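Weekend baker wanted at Nikine, Nisdale

Hello! I'm Chantal Boychuk and I run Nikine, the little bakery and lunch counter at the bottom of Stevard Street. We need another baker for Saturdays and Sundays, and I'd love to have somebody settled in before the end of October.

It's two shifts a week, and yes, they start early. I unlock at 4.30 and I like the first loaves in by 5, so you'd want to live nearby or have a car (the first bus is no use to anyone who makes bread). You'd be finished by 12.30, with lunch, and you can take home whatever's left on the rack.

Most of the morning is sourdough and tin loaves, then buns, then the focaccia for the sandwiches. Erick Massawe does the shaping with me and he's a patient teacher, so I'm not fussy about certificates. If you've worked in a kitchen and you're happy being on your feet, please apply! What I can't teach is turning up. I've had a run of people who were lovely at the interview and then vanished by the second Sunday, and my knees won't take another winter of covering.
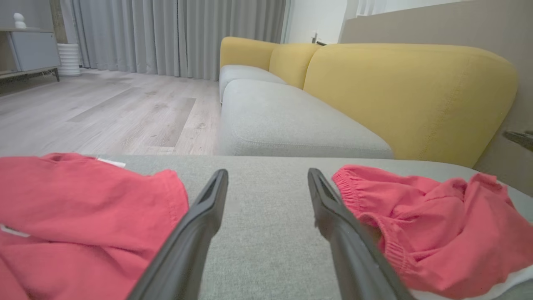

Pay is £11 an hour for the first month and £12 after that, paid every Friday. We give you aprons and wash them for you, but you'll need your own shoes, closed ones with a decent grip. Long hair tied back, no rings apart from a plain band.

You should know that we're a small kitchen with 6 of us on the rota, one deck oven and a mixer that needs a firm word now and then. It gets very warm in there in summer. We have Radio 3 on until 7 and after that Mebrat picks the music, which could be anything.

We use nuts, sesame, milk and eggs all day long, so I'm afraid it won't suit anyone with a serious allergy to those. If you don't eat some things for other reasons, just tell me and we'll sort lunch out between us.

To apply, drop a note in at the counter or post it to Nikine, 27 Stevard Street, Nisdale. Half a page is plenty. Tell me where you've worked, when you could start and what you like to bake at home. Please don't ring before noon, I'll have dough up to my elbows! Nathalie Chan is on the till most afternoons and can show you round if you fancy a look first.

Chantal
October 4, 2021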